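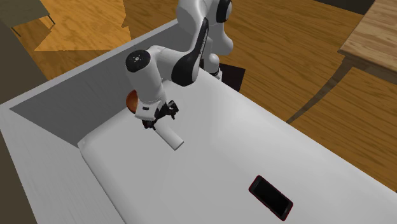 May a student team use simulated trials for the qualifying round of the Enonero bin-clearing class, and how many must be submitted?

Posted by Gergely Bodnár, Skurthorpe Technical School Robotics Club

Cluveo Entries Desk
Simulated trials are accepted for the qualifying round. A team must submit at least 1,000 completed trials and may submit no more than 2,000. A trial is completed when the arm has returned to its start position or when the time limit has run out, whichever comes first. Trials that are stopped by a student do not count toward the minimum and should be removed before the log is uploaded.

The following points are raised often by first-year teams and are set out here for the benefit of the Skurthorpe club and others.

The log and the scene file must match. If a team changes the friction of the bin floor, the position of the lights or the weight of any object after the trials have been run, the scene file is treated as a new scene and the trials must be run again. Teams may keep several scenes during practice. Only one may be entered.

The starting positions of the objects must be drawn at random for each trial. The seed must be written in the log. Entries are checked by replaying a small number of trials from their seeds, and an entry whose trials cannot be replayed is returned to the team for correction. Each team is allowed one correction.

Failed grasps must remain in the log. The qualifying score takes account of recovery, and a team that deletes its failures will usually receive a lower score than it would have received by leaving them in place.

The final is held on physical equipment at the host site. Qualifying in simulation does not excuse a team from the safety briefing, and every student who will stand at the control desk must attend it. A faculty adviser must sign the entry form. The form closes in October, at 5 p.m. by the clock of the host site.

14 people found this helpful · 3 comments

Fallahi Learning Center, Robotics Section
Our section entered this class last season, and we agree with the reply from the entries desk. We would add some practical advice on the running of the trials, as our students lost a good deal of time on matters that the rules do not cover.

We submitted 1,172 trials. The students had planned to reach the upper limit, but the computer in our laboratory is shared with two other courses and the runs had to be made in the evening. We do not believe that the smaller number harmed the entry. The score is an average, and past the minimum it moves very little. The hours would have been better spent on the grasp planner.

Thin, flat objects gave our students the most difficulty. A gripper with articulated fingers will close well on a cylinder that lies at an angle, provided the wrist is turned to face it across its short side. A flat object on the floor of a bin offers almost nothing to hold. Our students tried three methods: pressing down and closing slowly, sliding the object to a wall and tipping it up, and leaving it until last. The second method worked best in simulation. It did not carry over well to the physical arm at the final, where the contact between object and wall behaved differently, and the students returned to the first method on the morning of the event.

Objects close to a wall should be tested separately. The planner our students began with treated the bin as a solid block, and for that reason it refused any grasp near the sides. After the bin had been divided into a floor and four walls, the same planner found usable grasps in most of the positions it had refused. The change took one afternoon. We recommend that a team make it before the first long run.

We also recommend that one student be given charge of the log and nothing else. In our section this duty passed from student to student for the first month, and the file names could no longer be followed. The student who took it over wrote a one-page guide, and it is still posted in the laboratory.

There were 21 teams in the class last season. Ours did not place, and the students have asked to enter again.

9 people found this helpful · 1 comment

p_marsh_adviser
I am an adviser at another school and have not entered this class, only the line-following one, so please take this as general information. It was my understanding that simulated trials were for demonstration only. The rule may have been changed. I would ask the entries desk in writing and keep a copy of the reply with your form.

Comment from Cluveo Entries Desk: The rule mentioned here belongs to the line-following class and remains in force for that class. Simulated trials are accepted in the bin-clearing class as described in our reply.

Comment from Gergely Bodnár: Thank you to all who replied. The club has divided the walls and floor as suggested and will begin its long run this week. One further matter: our students wish to know whether the light sources may also be drawn at random for each trial.

Comment from Cluveo Entries Desk: They may, on the condition that the range is stated in the scene file and the values are produced from the same seed as the object positions. A team that uses a camera in its planner is encouraged to do so.

1 person found this helpful · 3 comments

Shared 6 times

Related topics
Choosing a time limit for practice trials
Entry form: who may sign as faculty adviser
Collision shapes for open-topped containers
Replaying a trial from its seed
Line-following class: rules on demonstration runs
Moving a grasp planner from simulation to a physical arm

Contact the Entries Desk | Community guidelines | © Cluveo Community Help | Back to top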